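Section 4. Fraud rules and alert thresholds

Applies to Skudgate terminal monitor, branch and off-site machines. Do section 3 first (user roles) or the Rules tab stays gray.

Before you start

You need the supervisor login, the terminal list from your processor, and the two-part key for the alert mailbox. Both key holders present. No sharing over the phone.

CAUTION: Do not edit rules while a settlement run is open. Edits made mid-run are saved but not applied, and the screen won't tell you.

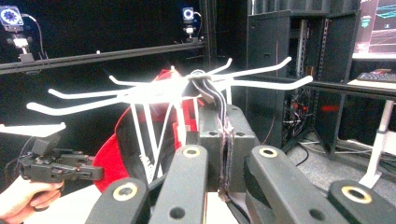 Nondport, 31 Jan 2026

Changes in this revision: new default for cash-out velocity, extra step for off-site machines, old step 9 removed. If you printed the November copy, bin it.

4.1 Load the terminal list

1. Open Monitor, then Terminals, then Import.
2. Pick the file from your processor. Plain text or CSV only. Spreadsheets get rejected.
3. Check the column headings. Terminal ID must be first.
4. Press Validate. Red rows are duplicates or missing a location code. Fix them in the file, not on screen.
5. Press Import. Max 800 rows per file. Split anything bigger and import the parts one after the other.

Note: IDs are case sensitive. Most "missing terminal" calls to support are this.

4.2 Set withdrawal limits

1. Go to Rules, then Velocity.
2. Set the per-card daily limit. Default is 2000 in local currency. Your card agreement may be lower – use the lower one.
3. Set the single withdrawal alert. Default 350.
4. Leave "Block on first hit" off for now. You turn it on in 4.5, after testing.
5. Save. Enter supervisor PIN. Wait for the green tick before you leave the page.

CAUTION: Setting any limit to zero does not mean "no withdrawals". It means no limit. Leave the field at default if you are unsure.

4.3 Cash-out velocity

Catches a lot of cards used at one machine in a short time, or one card at a lot of machines.

1. Rules, then Cash-out.
2. Set window length to 20 minutes. Shorter windows miss slow runs. Longer ones flood the mailbox on paydays.
3. Choose the terminal group. Start with off-site.
4. Tick "Include declined attempts". Easy to miss, its at the bottom.
5. Save, PIN, green tick.

Note: Balance inquiries are not counted unless you add them under Advanced. Worth doing if you've had card testing before.

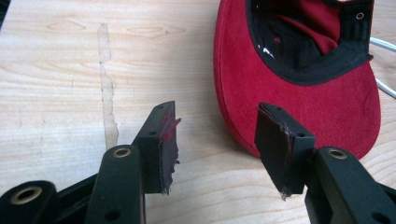 Red cap on the table.

4.4 Alert routing

1. Open Alerts, then Recipients.
2. Add the duty mailbox first. Personal addresses second, never only personal.
3. Set the escalation delay. If no one acknowledges in that time, the alert goes to the next recipient.
4. Pick severity for each. Low goes in the daily digest. Medium and High go right away.
5. Send a test. Check the spam folder too. Allow the Nakpan gateway address in your mail filter if the test doesnt show up.

Note: Sites hosted at Narnivthorpe use a separate gateway. Routing is the same but you have to send the test twice, once per gateway.

CAUTION: Never put full card numbers in the alert template. Use the masked field. The full field is still in the dropdown for older installs and will go out in plain mail.

4.5 Test, then switch on blocking

1. Put one machine in Test mode. Customers can't use it while it's in this mode, so pick a quiet time.
2. Run the supplied test card until the single withdrawal alert fires.
3. Confirm the alert arrived, with the right terminal ID and the right time. Wrong time usually means the time zone on the terminal, not the server.
4. Acknowledge it. Status should go to Closed. 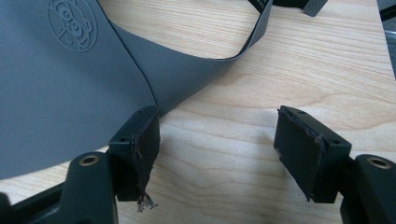

5. Do the same with a cash-out hit. You need at least two test cards for this one.
6. Take the machine out of Test mode. Check the customer screen has come back.
7. Go back to Velocity and turn on "Block on first hit" – one terminal group at a time, not the whole estate.
8. Watch the Blocked list for the rest of the shift. Release genuine customers from there with the Release button.

If nothing fires: check that the rule is Active and not Draft. Then check the terminal group. Then restart the monitor service and repeat from step 2.

Export the rule set when finished (Rules, then Export) and store it with your other recovery files. Reports are in section 5.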